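November 25, 2021

# Xaba project: where we've got to

Right, so Xaba is our second-year robot, built on the Zelenar arm kit, and my part is the reaching – getting the gripper over a small thing on a table without it clobbering everything else on the way. It's been great fun and a bit maddening!

I ran 249 reaches at Kurkdale before reading week, 75 of them with the old planner, which swung the elbow far too wide. The new one keeps the wrist in close (I borrowed the idea from the Udodham team's write-up) and I'm much happier with it.

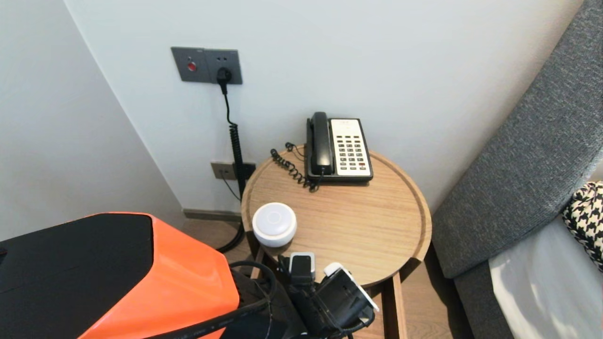

Clutter is what I'm working on now, and phones are my favourite sort. I want the little white round-topped device at the front left, and the landline sits right behind it with its coiled cord looping over the rim of the table. The planner sees the handset fine but treats a cord like thin air, so I've added a 10 cm no-go margin round anything curly. The raised rim gets its own margin too – smaller, as I still need to come in low.

Still to do by January: label the rest of the 1,056 depth shots and sort out the wrist cables.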